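October, 4:20 pm

Finished the first pass through the Ikosum box, the state suffrage filings. 17 folders, mostly briefs and clerk's letters. Two are misfiled: a water rights petition and a printed opinion on jury service. Moved both to the holding shelf, left slips in their places.

Folder 4 has the circuit ruling on voter registration, but the last leaf is missing. Check the Ebihara microfilm before calling it lost.

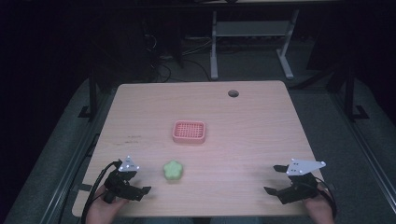
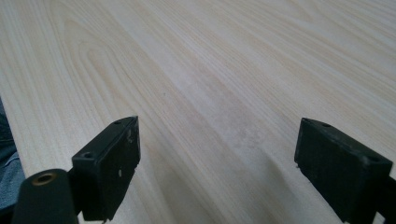

Notebook 2, p. 20

Ondix index still gives the plaintiff's name with two spellings. Kept the one on the original complaint and added a cross-reference.

The docket sheet has the appeal argued in one term and decided in the next. Our summary puts both in the same term. Needs fixing in the finding aid and in the case list.

Stastex sleeves are too short for the long briefs. Don't fold them. Use flat folders until the larger size comes in.

Next: holding shelf, then the microfilm.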